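Relatório de progresso à entidade financiadora
Projeto Clirbridge: recolha de demonstrações para aprendizagem de tarefas de manutenção de computadores
Data de emissão: 1/21/25

1. Enquadramento

O presente relatório dá conta dos trabalhos realizados no âmbito do projeto Clirbridge desde a reunião de acompanhamento de setembro. O projeto tem por objeto a constituição de um conjunto de demonstrações teleoperadas de manuseamento de módulos de memória em computadores de secretária, destinado ao treino de políticas de controlo por imitação. A meta contratualizada é de 1000 demonstrações validadas, acompanhadas dos respetivos registos de imagem, de posição das juntas e de abertura da pinça.

2. Trabalhos realizados

O protocolo de recolha foi revisto no início do período. A versão anterior tratava a extração e a inserção do módulo como um único episódio, o que dificultava a anotação e levava à rejeição de gravações em que apenas uma das fases apresentava defeito. As duas fases passaram a ser gravadas em separado, com posição inicial própria e critério de fim explícito.

A aproximação aos encaixes de memória continua a ser a etapa mais exigente para os operadores. A folga entre os dedos da pinça e os componentes vizinhos é reduzida, e pequenos desvios de orientação obrigam a repetir a descida.

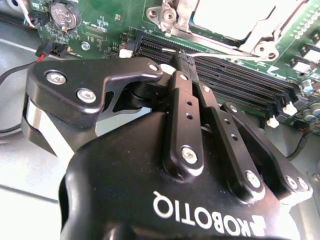
Para responder a esta dificuldade, foram acrescentadas ao plano de formação cinco sessões de prática sem gravação. O limite de velocidade do braço na fase final de descida foi também reduzido. Os operadores dispõem agora, no posto de comando, da vista da câmara de pulso e da vista geral em simultâneo, ambas gravadas com a mesma base temporal.

A infraestrutura de armazenamento, designada Karitz, entrou em funcionamento regular. Cada episódio é transferido no final da sessão e fica disponível para anotação depois de verificada a integridade dos ficheiros. Persistem atrasos pontuais na transferência dos registos de imagem, cuja resolução está prevista para o próximo período.

3. Situação da recolha

Encontram-se gravadas e aguardam validação 115 demonstrações segundo o protocolo revisto. As gravações anteriores à revisão foram conservadas em arquivo separado e não são contabilizadas para a meta, embora possam vir a ser utilizadas em ensaios de pré-treino.

Na primeira verificação, foram assinalados 14 episódios para reanálise. Os motivos mais frequentes foram a perda de sincronismo entre câmaras e a marcação tardia do fim do episódio pelo operador. Os episódios em que o operador corrige um contacto falhado não são excluídos. A equipa considera que estas correções têm valor para a aprendizagem e propõe que sejam mantidas com etiqueta própria.

4. Posto de trabalho

O posto mantém a configuração aprovada, com o computador deitado sobre a bancada e uma placa de suportes ao lado, na qual são colocados os módulos de memória. A posição relativa da placa e da caixa é alterada entre séries, dentro dos limites definidos no protocolo, de modo a evitar que o sistema aprenda uma única disposição. 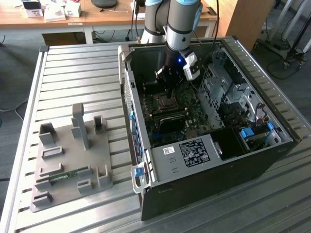 Figura 1. Braço robótico sobre a caixa aberta do computador; à esquerda, placa de suportes impressa em 3D com um módulo de memória.

A parceira Jellider entregou o desenho revisto da placa, que contempla suportes de diferentes alturas. A calibração das câmaras é repetida no início de cada sessão e o resultado é anexado ao registo correspondente.

5. Desvios e riscos

O ritmo de recolha é inferior ao previsto na candidatura. O desvio decorre sobretudo da revisão do protocolo e do tempo consagrado à formação. Mantém-se ainda o risco de desgaste dos encaixes de memória por inserções repetidas, que poderá alterar a força necessária e introduzir variação não documentada nos dados. Propõe-se a substituição periódica das placas-mãe, com encargo a suportar pela rubrica de consumíveis já aprovada.

6. Atividades previstas

No próximo período será concluída a validação dos episódios pendentes e terá início a recolha com um segundo modelo de caixa. A Sugawara, responsável pela avaliação externa, receberá uma primeira amostra anotada para verificação da coerência das etiquetas. O treino de uma política de referência terá lugar após essa verificação, exclusivamente com dados do protocolo revisto.

Solicita-se à entidade financiadora a aprovação da reafetação de verba descrita no ponto 5 e a confirmação do formato de entrega dos dados intermédios.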